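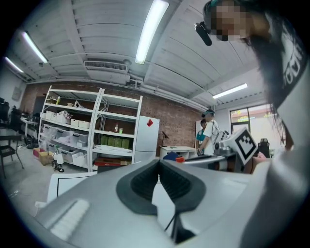
**Elto** is a set of two-handed tabletop demonstrations, collected by people holding a gripper in each hand. If you want to teach a robot with two arms to tidy a small table, we hope it gives you a good head start. We had a great time making it, and the first policies we trained on it did better than we had dared to hope!

Current version: 0.6. There are 184 demonstrations in it.

## What's in it

Every demonstration is one person doing one short job at a white table, start to finish, with the two hand-held grippers. Nobody drives a robot during recording. We track the grippers, save where they went and how far open they were, and work out the arm motions later.

A demonstration contains:

- wide-angle video from the left gripper
- wide-angle video from the right gripper
- video from the camera on the person's head
- position and rotation of both grippers
- opening width of both grippers
- a plain text label saying which job it was

The head view is the one people skip, and we'd gently suggest you don't. A gripper camera loses sight of the rest of the table when it gets close to something, and the head camera usually still has it. Our own models got noticeably steadier when we added it back in (we left it out for the first month to save disk space, which was silly).

## The jobs

The table carries a black box and a few small things to move. There are four jobs so far:

1. `cup_to_box`: pick up the cup and set it down in the box.
2. `pen_to_cup`: stand the pen in the cup. One gripper steadies the cup while the other brings the pen.
3. `box_shift`: slide the box to a new spot using both grippers.
4. `clear_all`: put everything loose into the box, in any order.

`pen_to_cup` is the hard one and also our favorite. Light cups tip very easily, so you get plenty of small corrections, and those corrections are worth a lot in training. We kept the slow and clumsy attempts too, provided the person got there in the end. Dropped items are fine if they were picked up again.

Black tape on the tabletop gives us a border and a few fixed lines to work from. Start positions were changed between attempts, so please don't assume that the cup always begins in the same place.

## How we record

The grippers are our Skoryk pair. The fingers are black and textured on the inside, with enough give to hold a thin cup without crushing it, and each gripper carries a cube with printed black-and-white markers. Those markers are what we track. 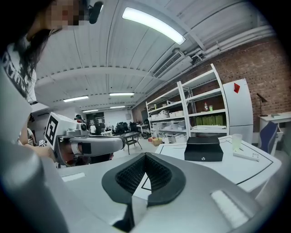
Keeping the cubes in sight is most of the skill. New people tend to roll their wrists inward when they reach for something flat, and then a cube ends up hidden behind a forearm. We ask everybody to do 12 practice runs before anything is saved. By the end of those the wrists have calmed down, the reaches are shorter, and people have usually stopped squeezing so hard.

Other things we tell people on their first day:

- Start with both grippers open and off the table.
- Move at the speed you would use to set a table for a friend.
- If you miss a grasp, back off a little and try again.
- Look at the thing you're about to pick up. The head camera follows your head and can't see where your eyes have gone.
- Hold still for a moment at the end so the clip has a clean finish.

The room is a shared one. People walk through, chairs move, and the light from the window is much stronger in the morning. We like that. Models trained on an earlier, very tidy set fell apart the minute someone rolled a chair past the table, and the ones trained on Elto mostly carry on.

## Folder layout

```
elto/
 README.md
 labels.csv
 splits/
 train.txt
 check.txt
 demos/
 0001/
 left.mp4
 right.mp4
 head.mp4
 poses.npz
 width.npz
 0002/
 ...
```

`check.txt` lists 16 demonstrations we hold back from training. They come from people who don't show up anywhere in `train.txt`, so they tell you something about new hands as well as new layouts.

Positions are in meters, with the origin at the table corner closest to the left gripper's starting spot. Rotations are quaternions, in w, x, y, z order. Please double-check that order in your own loader! We got it wrong twice.

## Getting started

Clone the Plisine tools next to this folder, then run:

```
plisine check elto/
plisine view elto/demos/0001
plisine pack elto/ --split train
```

`check` looks for missing files and gaps in the tracking. `view` plays the three videos side by side with the gripper paths drawn underneath, and it's the best way to get a feel for the data. Watch at least a few before you train anything. `pack` writes one big file that loads much faster.

If you're short on time, begin with `cup_to_box`. It trains quickly and it makes it very obvious if your left and right are swapped.

## Known problems

- In 6 demonstrations the left cube drops out of tracking for more than a second. They are marked `gap` in `labels.csv`. The missing stretch is filled in with a straight line, so leave them out if you need exact paths.
- Clear and pale cups are hard to see against the white table. Depth estimates on them are poor.
- Opening width drifts slightly over a long session. We now zero it before each attempt, but the earliest recordings don't have that fix.
- Most people who recorded are right-handed, and it shows in which gripper goes for the pen.
- There is only one table, at one height.
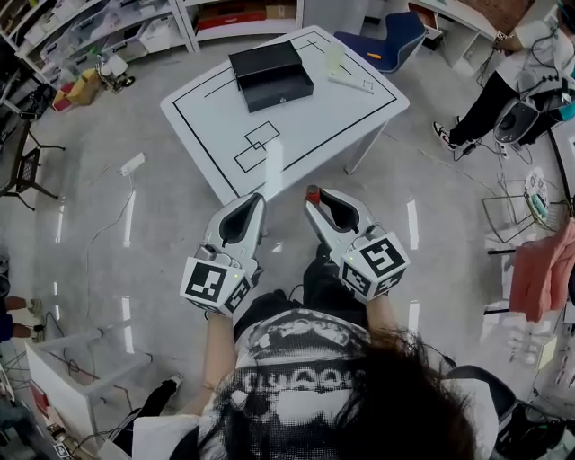 ## Privacy

Everyone recorded agreed to it in writing. Faces are pixelated in all three video streams, including people passing in the background. Sound is never saved. If you spot a face we missed, open an issue with the demonstration number and leave the screenshot out, and we'll pull the clip the same day.

## What's next

We're recording again in May at Bemlow, with a darker tabletop and a fifth job that involves passing an item from one gripper to the other. Early tries are really fun to watch. If you have an idea for a sixth job that needs two hands and fits on a small table, send it over. Pull requests for loaders are very welcome too.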